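Prodirari Nine-Drawer Organizer: a review by someone with too many screws

I bought my first parts organizer in July, which was a different organizer, and I would prefer not to talk about it. It had drawers that opened when you walked past. The replacement is the Prodirari, a yellow and black box with nine clear drawers and a handle on top, and I've now lived with it long enough to have opinions.

The short version, for people in a hurry: the drawers are good, the latches are fine, the labels are an insult. Four stars, or it would be if I gave stars.

What you get

One organizer, nine drawers, a sheet of sticky labels and a folded instruction leaflet that explains in several languages how to open a drawer. I read the whole thing. You pull.

The drawers are arranged three by three in a bright yellow frame, with dark side panels and a black lid. The yellow is very yellow. I thought I'd mind, but it does mean I can find the thing when it's under the bench behind the paint cans, where my last one (gray, naturally) vanished for most of a winter.
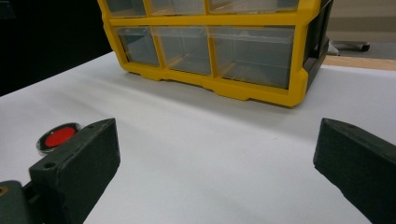
The widths were what sold me on it. Most organizers in this price range give you a wall of identical drawers, on the theory that everything you own is the size of a wood screw. On mine the bottom row goes narrow, a bit wider, widest, so the picture hooks can live in one and the hinges in another without anybody having to lie diagonally. I put the wall anchors in the widest drawer on the first evening and have regretted it since, but that's on me.

The drawers

They slide well. There's a slight catch right at the start, enough to keep a drawer shut when you bump the bench, and after that it's smooth the whole way out. It's smooth past the whole way out, too. There is no stop to speak of, and if you pull with any enthusiasm you'll be holding a drawer in your hand and looking at a hole. I did this with a drawer full of finishing nails. I counted 289 of them back in, because it was raining and I had nothing else on, and I'm still finding the others with my socks.

The plastic is properly clear. You can tell brass from zinc without opening anything, and for me that's most of the point. I've owned an Oltmanns cabinet with smoked fronts that looked very handsome on the shelf and told you nothing at all. How long the Prodirari will stay clear is another matter. The drawer I use most already has a few fine scratches on the front from my thumbnail, and I don't have remarkable thumbnails.

Load it sensibly. I tried one drawer packed to the top with lag screws and it sagged enough in the middle to rub on the rail. Half full, no complaints.

The handle and the latches

The handle runs across the middle of the lid, with a black latch tab on either side of it. I was ready to dislike the latches and they've been perfectly decent. They close with a click you can hear over a radio. I've carried the loaded box up from the basement roughly 40 times and the lid has stayed put on every trip.

What I would say is that you need to carry it level. The drawers don't lock. The catch will forgive a gentle tilt, and it won't forgive a staircase taken sideways with a ladder under the other arm. My box now travels from the basement to the kitchen table like a birthday cake.

The feet are small and sit under a notched rail along the bottom. On a smooth top the organizer likes to creep backward when you close a drawer briskly, so I cut a bit of rubber mat to go under it. Two minutes' work, and the mat was already in the junk drawer. (Yes, I still have a junk drawer. I'm not a machine.)

How I've got mine set up

Picture hooks, cup hooks and anything else with a hook go in the top left drawer, the one I'm into most often. Screws fill the middle row, sorted by length and then, a week later, not really sorted by anything.
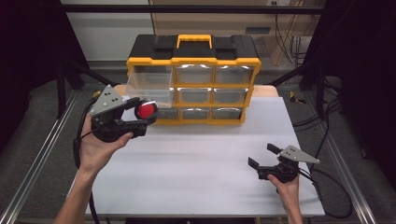 The labels

They fall off. I stuck them on as directed, on clean plastic, and lost 5 in the first month. One of them was on the cat. The remaining ones have curled at the corners and taken on a gray fuzz. Masking tape and a marker do a better job and look exactly as bad as you'd expect.

Would I buy it again?

Yes, and I probably will. I looked hard at the Noda before settling on this one, and it has drawer stops, which I now think about more than I should. But it doesn't have a handle, and I fix things all over the house.

If Prodirari ever adds a stop to the drawers I'll replace mine the same day. Until then I pull gently, and wear shoes in the workshop.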